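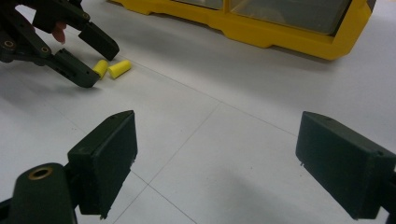
Figure 3. Pale floor tile with grey grout lines, of the large square format considered in Section 4.

4. Cleaning frequency and residue on grouted floors

4.1 Sites and floor types

The survey covered 48 rental units in two buildings, Flurkum and Skosbridge. Both were built to the same general plan, with a kitchen, bathroom and entry hall finished in ceramic tile and the remaining rooms in sheet vinyl or carpet. Only the tiled rooms were included. Tile format varied between the buildings. Flurkum has large square tiles laid with narrow joints (for the general type, see Figure 3), while Skosbridge has small tiles laid with wider joints, so that the length of grout per square metre is considerably greater. Grout colour was grey in both buildings, although the shade differed between units where repairs had been made.

Units were excluded if the floor had been sealed within the previous year, if more than one tile in the sampling area was cracked, or if the tenant used a steam cleaner. Sealed grout takes up very little wash water and would have lowered the mean residue values for reasons unrelated to cleaning practice. Steam cleaning was too rare in the sample to be treated as its own category.

4.2 Residue measurement

Residue was measured as dry mass recovered from a defined area after wetting, agitation and extraction. A rigid template with a rubber gasket was placed on the floor and held down by hand. Distilled water was added to the enclosed area, the surface was worked with a nylon brush for a fixed time, and the liquid was drawn off with a syringe. The procedure was carried out twice at each position and the two extracts were combined. Extracts were filtered, dried to constant mass and weighed.

Each unit was sampled at 5 positions. Two of these were placed wholly on tile faces, two were centred on a straight run of grout, and one was centred on a crossing where four tiles meet. The crossing position was included because earlier work on commercial kitchens had suggested that joints are slightly low at the corners and tend to hold water there. Positions were chosen from a floor plan before each visit. If furniture covered a position, the nearest clear one of the same type was used in its place.

The gasket did not seal fully against recessed grout. Leakage was estimated by weighing the liquid added and the liquid recovered, and any extract with a recovery below 71 per cent was discarded and the position sampled again after the floor had dried. Most of the repeat measurements were at Skosbridge, where the joints are deeper. A softer gasket was tried at an early stage and was abandoned when it was found to shed particles into the extract.

4.3 Cleaning practice

Tenants kept a written log of floor cleaning through June. They recorded the date of each wash, the product used, whether the product was measured or poured freely, and whether the floor was rinsed with clean water afterwards. Sweeping and vacuuming were recorded separately. Tenants were not asked to change their habits, and no advice on cleaning was given until the last measurement had been taken.

Two products accounted for nearly all of the entries. The first, sold as Mondal, is a neutral detergent concentrate diluted in a bucket. The second, Zernereo, is a ready-mixed spray intended for use with a flat mop and labelled as needing no rinse. The small number of entries for vinegar, dish soap and bleach were grouped as "other" and are reported only where the grouping affects the result.

Logs are an imperfect record. Tenants may forget to write down a wash or may wash more often than usual when they know that the floor is being studied. Entries were compared with the volume of product used over the month, measured by weighing the bottle at the start and the end. In 29 units the two sources agreed closely. In the remainder the log tended to show more washes than the product volume would support. These units were kept in the analysis with frequency taken from the log, and the main comparisons were run again without them. The direction of every result was the same.

4.4 Results

Residue on tile faces was low in both buildings and showed no clear relation to the number of washes. Residue on grout was higher and more variable. At Flurkum, units washed more often had slightly more residue in the joints than units washed less often, which is the reverse of what was expected at the outset. At Skosbridge the same trend was present but weaker.

The pattern became clearer when units were divided by rinsing. Where the floor was rinsed, grout residue did not rise with washing frequency. Where it was not rinsed, residue rose with each additional wash per week. Free pouring had a similar effect, although most tenants who poured freely also did not rinse, and the two habits cannot be fully separated with a sample of this size.

Crossings held more residue than straight runs at Skosbridge. At Flurkum the difference was small and within the spread of repeat measurements. The narrow joints at Flurkum are close to flush with the tile face, and there may be too little depth at the crossings for liquid to collect. Joint depth was not recorded for every position, so this explanation could not be tested directly.

Units using the spray had less residue overall than units using the concentrate without rinsing, and slightly more than units using the concentrate with rinsing. The quantity of liquid applied per wash was much smaller with the spray. It was not possible to say whether the lower residue was due to the formula or simply to the amount applied.

4.5 Discussion

The results support the view that much of the material recovered from household grout is dried cleaning product. Soil carried in from outdoors was present in the entry halls, where filters were visibly darker, but the extracts from kitchens and bathrooms were mostly pale and foamed when shaken. Foaming was noted by eye only and was not scored. A surfactant assay would give a firmer answer and is planned for the next stage.

Residue mass should not be read as a measure of hygiene. No microbial counts were made, and a joint containing dried detergent may or may not support growth, depending on moisture and temperature. Nor does residue mass predict appearance. Several units with high values had joints of even colour that the tenants considered clean, and several with low values had permanent staining from rust or dye.

Two limits of the sampling plan should be noted. First, the template enclosed a mixture of tile and grout at the joint positions, so values are given per unit length of joint after subtracting the mean tile-face value for the same room. The correction assumes that the tile immediately beside a joint carries the same residue as the open face, and this may understate residue at the tile edge. Second, building and tile format are fully confounded. Differences between Flurkum and Skosbridge could reflect water hardness, ventilation or the age of the grout as readily as joint width.

Tap water from both buildings was tested for hardness on 24th February, before the survey began, and the values were similar. Later seasonal changes were not followed. The contribution of mineral scale to the dry mass is considered in Section 5, together with the results of the acid wash.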